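How to Lay Out a Tabletop Tic-Tac-Toe Board With Labeled Squares

Posted by Fanni Halász in Table Games

A pencil grid on the back of an envelope works fine for one round. If you want a board that stays put for a whole afternoon, with squares you can call out by name, it is worth spending an evening with some card stock and a ruler. I made my first one in October for the games table at Trimdale, and I have made two more since then with small changes.

What you need

White card stock, heavy enough not to curl
A dark tabletop, or a sheet of dark poster board if your table is light
Black tape
Clear tape
A ruler and a sharp craft knife
A thick black marker or a set of letter stencils
Game pieces in two colors

Cutting the squares

Cut nine squares, all the same size. Ours are 3 inches on a side. Cut one, check it with the ruler, and use it as the template for the rest. If you measure each one separately the errors add up and the last row never lines up with the first.

Do not draw a border on the squares. The dark gaps between them are the grid lines.

Placing them

Start with the center square. Tape it down, then place the four squares that share a side with it, then the corners. Leave the same gap all the way around. A strip of cardboard cut to the width of the gap makes a good spacer.

If your table is too light for the gaps to show, run black tape between the squares. Press it down with the back of a spoon and trim the ends with the knife.

Labels

You need six small cards, three with letters and three with numbers. Put A, B and C along one side of the grid and 1, 2 and 3 along the side next to it. A player can then say "B2" for the center and everyone knows which square is meant. Yuto Nakajima plays by phone with his grandmother this way, with a board at each end.

Marker is fine for the labels. Stencils look neater but take longer. Make the characters bold enough to read from a standing position. 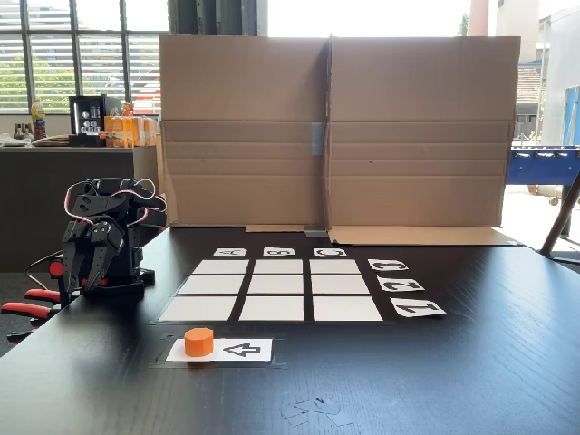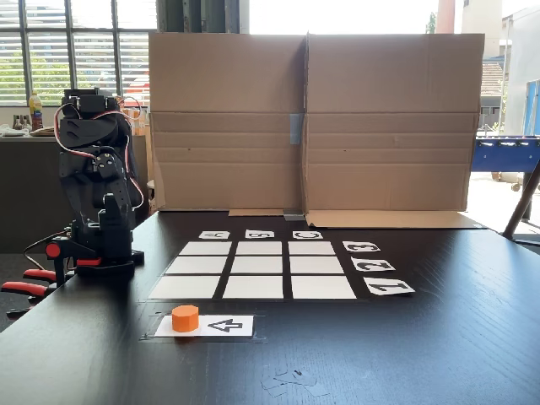
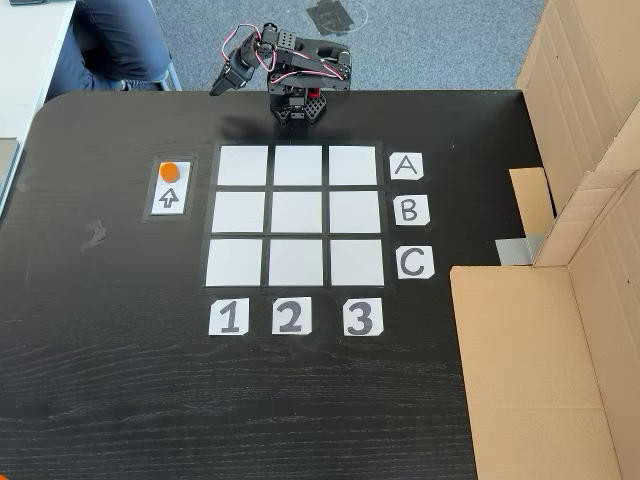 Decide which way the labels will face before you tape them. On a board for two people across a table, one of them is going to read the letters upside down whatever you do. I face mine toward the player who is newer to the game. From the opposite side, as in the first two pictures, A, B and C run along the far edge upside down and the numbers are turned sideways, but you can still read them if the characters are thick and black. Thin pen strokes would be a lot harder.

The starting card

Off to one side of the grid, leave room for one more white card with an arrow on it. The next piece to be played goes here. Draw the arrow as an outline and make the card long enough that a piece can sit on one end without covering the arrow completely. Put a rectangle of black tape around the card, so that if it gets bumped you know where it goes back.

If the card will get a lot of handling, lay clear plastic over it and tape the plastic down at the edges. Smooth it from the middle outward.

Pieces

Use pieces with a flat top and bottom. Round beads roll away. Bright colors are easiest to see on white card, and orange is a good choice for one side. Pick something well apart from it for the other, such as blue. Each player needs five pieces if you take turns going first.

Taking it up again

Peel the tape slowly, at a low angle, and keep the squares and labels together in an envelope. Abbas Abbasi left his down for 33 days on a varnished table and had to clean off the residue with warm soapy water. Try the tape on a hidden spot first if you care about the finish.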